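Catering Service Skills — Handout 4: Paper Cups and the Drinks Station
March, course staff, Marnport

Paper cups are the item a drinks station runs out of first. Tonight's notes cover stacking, holders and taking a single cup.

1. Nesting
Cups nest because the wall tapers. In a nested stack only the rolled rims show, one above the other. Keep cups in the sleeve until the station is set. A Tevent carton holds 635 cups in sleeves of 25, with one short sleeve.

2. Holders
A tall stack tips easily. Use a wire holder with a flat base and set it on a level table, away from the edge. Load to the height of the holder plus one sleeve — no more.

3. Taking a cup
Grip just below the rim. Lift straight up, and steady the stack if two cups come together. Keep fingers off the drinking edge. 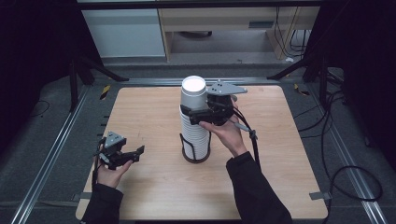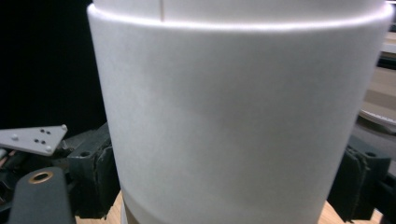
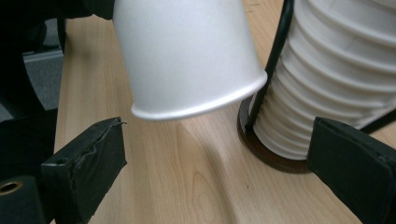
White paper cups, with the full stack in its wire holder in the first.

4. Exercise
Work out the sleeves needed for 200 guests at two cups each. Write down what you would leave in storage.

Comments
— Is the short sleeve in every carton?
— Yes, the last one has 10.
— Our holders at work have no base plate and they fall over all the time.

Related handouts
Handout 3: Napkins and Stirrers
Handout 5: Lids and Sleeves
Hevura Urn Cleaning Sheet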